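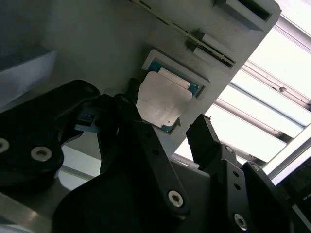

Relu Ciobanu wrote in to say that his processor idled ten degrees cooler after he swapped the paste, and that everyone should do it once a year. I doubt the second part. Paste that was put on properly can go for years, and plenty of people who redo it on a schedule end up with a worse job than the one they wiped off.

So check first. Write down the temperature at idle and again after 6 minutes of full load, with the case closed and the room as it usually is. Clean the dust out and run it again. If the numbers drop to where they used to be, stop there and keep your money.

If they don't, go ahead.

Run the machine for a few minutes to soften the old paste, then shut down and unplug. Loosen the cooler screws a little at a time, in a cross pattern. Twist the cooler gently before you lift. On some sockets the chip will come up with it if you yank.

Wipe the metal top with isopropyl alcohol and a lint-free cloth. Coffee filters work. I tried the Hakulska cleaning kit and it did what the filters did.

Put a pea-sized dot in the middle. Larger chips may want a second dot or a thin X. Spreading it with a card is fine too, and the arguments about this run to more than 900 comments on the Brivstead forum without settling much.

Lower the cooler straight down, tighten in the same cross pattern, and plug the fan back in before you close the case. Run the same test again and compare it with what you wrote down. A drop of one or two degrees could just be the weather.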